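What the Second Arm Really Costs

Reiko Higuchi handles equipment planning for Sutell, where a small team teaches robots to pick up and put down everyday things.

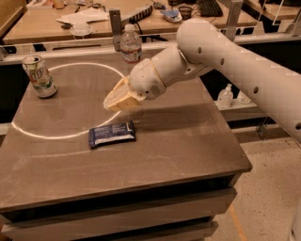 Higuchi did not come to the job from engineering. She ran purchasing for a packaging company for most of her career, and she says the habits carried over better than she expected. "A robot is a piece of capital equipment. It has a price, it has a delivery date that will move, and it has a list of things you forgot to order with it."

Sutell has one machine in daily use and will buy another in the coming budget year. The request went in last October. Higuchi's first draft had a single line for the robot and a single line for installation. She threw it out after an afternoon with Tetsuya Kobori, the engineer who runs the manipulation work.

"Tetsuya asked me where the spare fingers were," she said. "I had no spare fingers. I had no spare anything."

Kobori remembers the meeting a little differently. "She had the big number right. It was the small numbers that were missing, and those are the ones that stop you working. If a fingertip wears out and the new one is in a warehouse overseas, you have a very expensive coat rack."

The draft that was approved has 55 lines. The robot is still the largest by a wide margin, but a good part of the page is taken up by fingertips, cables, a second emergency stop, a shipping crate that can be used again, and training time for two people. Higuchi also put in a line for bench work, meaning the tables, shelves and rails that go around a machine. In her experience that is the line managers cut first.

"They say you already have tables," she said. "We do. They are at the wrong height for the new arm, or they are full."

The objects the robot practices on cost almost nothing. The team uses drinks cans, bottles and snack wrappers, and most of it is bought at the grocery store. Kobori wants packaging the way a customer would have it, with creases and odd shapes. A flat wrapper is a harder job than a can, he said, and it gives him more information about a gripper than a page of specifications does.

That came up when they compared suppliers. Two were on the final list, Plula and Ikeda. Plula's quote was lower and the arm had a longer reach. Ikeda's included a service visit every year and a price list for parts that was fixed for the length of the contract. Higuchi asked both for the same thing: bring the machine to a table, and let Kobori choose what goes on it.

"Plula wanted to send a video," she said. "It was a nice video. I asked again."

Both companies did come in the end. Kobori won't say which arm did better on the wrappers, as the contract has not been signed. He did say that the trial changed the order of his own list. He had been set on reach. After the trials he moved it down and put gripper replacement time at the top. One of the grippers could be changed in 7 minutes by a person who had never done it before. The other needed a technician.

Higuchi has a rule about downtime, which is to put a price on it before anyone is upset. At Sutell she uses $815 for each day the machine is idle, a figure that covers staff hours and nothing else. Finance thought it was low. She agrees that it is, and she left it there because she can defend every dollar.

"If I use a bigger number, the meeting is about the number," she said. "With this one they look at the service contract and see that it pays for itself in a bad year."

The team also considered leasing. Uvberg, a leasing firm that mostly deals in machine tools, offered terms over three years. Higuchi liked the monthly payment but not the return conditions, under which the arm had to go back with its original covers and without added holes or brackets. Kobori adds brackets to everything. They will buy.

Asked what she would tell someone putting together a first request, Higuchi said to sit with the people who use the equipment for a full day and write down each thing they reach for. She also suggested asking how the machine gets into the building. The first robot arrived on a pallet wider than the service elevator door — it spent a night in the loading bay while someone found the right tools to take the crate apart.

Kobori's advice was shorter. "Order the fingers," he said.

The decision between the two suppliers is due before the end of the quarter. Higuchi has asked for delivery in the spring and has planned for summer.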